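Guides > Home Brewing > Kombucha
June - by Noelia Pastor

Clinow Starter Kit: Setting Up Your First Batch

Read sections 1 and 2 before you open the culture pouch. Once it is open, the culture should go into tea the same day.
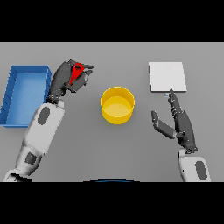
Section 3. Brewing the sweet tea

1. Wash the jar, the lid ring and the stirring spoon in hot water with a little dish soap. Rinse twice. Do not use bleach tablets on the jar.

2. Bring 600 ml of water to a boil in a stainless steel pot, then take it off the heat.

3. Add two of the black tea bags and steep for 10 minutes. Longer steeping makes the finished drink bitter.

4. Remove the bags without squeezing them. Stir in one level scoop of white sugar until no grains are left on the bottom of the pot.

NOTE: Honey and sugar substitutes are not suitable for a first batch. The culture feeds on plain sugar, and most of it is used up during fermentation.

5. Pour in 400 ml of cool water and let the tea come down to room temperature. This can take up to two hours - leave the pot covered while you wait.

CAUTION: Never add the culture to warm tea. If the outside of the pot feels warm to the hand, it is too early.

Section 4. Adding the culture

1. Pour the cooled tea into the jar. Leave a gap of two fingers at the top.

2. Cut the pouch along the dotted line and tip in the culture along with all of its liquid. It may sink, float or turn on its side. Any of these is fine.

3. Cover the jar with the cloth and push the ring down over it. Do not use the solid lid at this stage.

4. Put the jar in a warm spot out of direct sun. A kitchen shelf is usually fine, but keep it away from the fruit bowl - fruit flies will find it.

5. Start tasting on the seventh day with a clean spoon. Bottle when it is as sour as you like.

NOTE: Brown strings under the culture are yeast and are harmless. Fuzzy spots that are green, black or white on the surface are mold. Throw out the whole batch, culture included, and order a replacement (part 734).

Steps checked by Nkechi Usman. For bottling, go to Section 5.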